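Endotwood – book or animated series first?

Posted in Fantasy & Adaptations

Ilaria Fabbri
Hi everyone! I've just finished the first volume of the Endotwood novels and I'm completely gone for it. I read the last 22 pages standing up in the kitchen because I didn't want to stop long enough to find a chair. My trouble is that my sister wants to watch the animated series with me, starting in April when she moves back, and I can't decide whether to keep reading until then or stop where I am.

I know the show changes the order of things. Does it spoil the Tumgate storyline? And is the comic any good, or is it just the show again with speech balloons? I have a soft spot for Fiore, so if one version treats her better than the others I'd love to know. No spoilers past volume one, please!

fernandquill
Keep reading! I went the other way, show first, and I still envy people who got to Tumgate on the page. The first season covers volumes one and two, but it opens with the bridge trial, and you won't reach that in the books until well into volume two. So if you stop now, the very first episode gives away something you'd enjoy much more at the pace the author meant it to have.

Get to the end of volume two and you're safe for the whole season. It's a quick one, almost 300 pages in my paperback, and the chapters are short. Volume three you can save for afterward, and I'd say do save it, because the wait between seasons is long and you'll want something.

As for Fiore, the books win by a mile. You get her letters in full. The show turns most of them into a voiceover, and a nice one (the actress is wonderful, really dry and quick), but you lose the crossed-out lines and the postscripts that contradict everything she's just said. There's one letter to the toll keeper in volume two that I've reread more times than I could tell you. The show gives it two sentences!
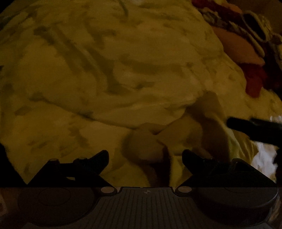 The comic is its own thing and I'd defend it to anyone. It follows the books for the plot, then goes off and spends whole chapters on corners of the world the novels only mention, such as the salt market and the boatmen's school. The art is what sold me, though. The forest pages are done in blotchy gray-green patches over a pale, yellowish ground, a lot like a mottled blanket bunched up in low light, with the hills as big soft folds and one dark crease running down where the road goes. It took me a few chapters to get used to it and now I can't picture Endotwood any other way. Faces are looser than in the show and some readers bounce off that. Try the first collected volume from a library before you buy the set.

One more thing: if your sister hasn't read anything, let her have the bridge trial cold and don't say a word. It's a great opening if you know nothing.

tollkeeper_7
show first is fine, they're different enough. comic is good but the lettering is tiny in the small edition, get the big one

Virkament
I agree with fernandquill on nearly everything, but I'd put in a word for the show's second half. Episode 7 is almost all new material, written for the screen, and it gives Fiore the argument with her brother that the books only report afterward. I cheered! It doesn't spoil anything in volume three either, as far as I can remember, and I've read that one twice.

So my order would be volume two, then the season with your sister, then volume three, with the comic whenever you feel like it. The comic's market chapters don't touch the main plot, and you could read those tonight.

Also, check which translation you have. The older one calls Tumgate "the Tum Gate" and cuts the song at the start of each part. The songs matter more as you go on, and there's a lovely moment in the show where one of them is sung right through.

Ilaria Fabbri
Thank you, all of you! I have the newer translation, I just checked, songs and all. Volume two is on its way and I've asked the library for the comic in the big edition. I'll come back and report once I've met the toll keeper letter – I'm already curious what she crosses out.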